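Posting some notes on the table-clearing work at Holtbridge, as people on other sites keep asking what it means for their shifts. Long thread. I'll stick to what has changed and what hasn't.

Background. Clanden wants part of the clearing round at Holtbridge done by machine. The machine is called Dromo. It is not on the floor yet. At this stage staff do the clearing with a hand-held gripper, and the recordings go into training.

The tool has two fingers and closes when you squeeze. You do the ordinary job with it, more slowly than you would by hand.
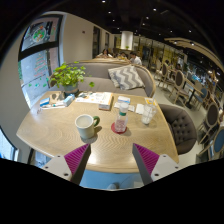

Elango Iyer
Floor operations, Clanden

Scope first. Dromo is meant to take bottles, cups and glasses off tables nobody is using. It doesn't take orders, carry hot drinks to guests or wipe anything down. The wiping matters, and I'll come back to it.

We have almost 1,000 recorded pickups. That sounds like a lot until you sort them. Most are easy: one object, clear space on both sides. The useful ones are the crowded tables, with a mug next to a bottle and paper lying around.

A recording session lasts 2 hours and replaces floor time. It is not added on top. The first draft of the rota had it as an extra and staff objected, correctly. Fixed in July.

Sessions are paid at the shift lead rate for whoever holds the tool. This was the second thing staff asked for. It took longer to settle than the first.

What changed on the floor: with one person recording, the others have a bigger section. In a quiet spell you don't notice. At the lunch peak you do, so we stopped recording at lunch. The training people at Caron would like lunch data. They can't have it until there's another body on the rota.

What also changed: people now talk about how they clear a table. Clearing was never written down here. You learned it by following someone. It became clear that half the team takes the nearest item first and the other half takes the tallest. Both work fine by hand. With a gripper, the nearest-first people knock things over less.

Caron asked us to pick one order and stick to it. We said no for now. If the system only ever sees one way of doing it, I'd expect it to stall when a guest has moved everything to the far side.
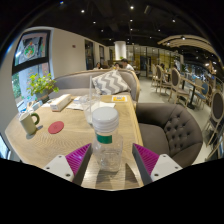 A reply asks whether the people doing the recording are training their own replacement, and whether anyone has told them that in so many words.

Fair question. They were told, in a meeting, before the first session. The answer they got was that no hours would be cut at Holtbridge while the trial runs. That is a limited promise and I'd rather describe it as one. I don't have a commitment for what comes after, and neither does my manager.

What I can say is where the time goes. Picking up is the short part of clearing. Wiping, resetting, checking under the seat and noticing that a guest wants the bill are the long part. Remove the pickups and you free up minutes, scattered over a whole shift. You can't take those minutes off a rota as a block.

Whether someone further up tries to do that anyway is a separate matter. Staff have asked for it in writing and I've passed the request on.

Physical side. Squeezing the tool for a full session is tiring for the forearm. We swap hands or swap people every 3 trays. If you plan to do this at your site, set that rule before you start. We set it after complaints.

Bottles are harder than mugs, which surprised some of the team. An empty one weighs next to nothing, so a light touch pushes it away and a firm one dents it. 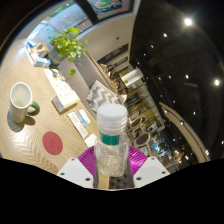 The other problem with bottles is deciding whether they're finished. A person checks the level, checks the guest, and asks if unsure. Dromo will have none of that beyond the level. Our current rule is that it only goes to a table after a member of staff has released it on the handset.

So there is a new task: releasing tables. Nobody had it before. In the dry run it took 3 seconds a table, but it means looking at the handset while guests are looking at you. The team does not like this. I don't either. We're asking for a button on the apron.

Job titles are unchanged. The job description isn't, it now has a line about "supporting automated clearing". Read that line if you're on another site, and ask what it covers before you sign.

Next item is the return route to the dish area. The aisle is tight when chairs are pulled out - will post when we've walked it with a cart.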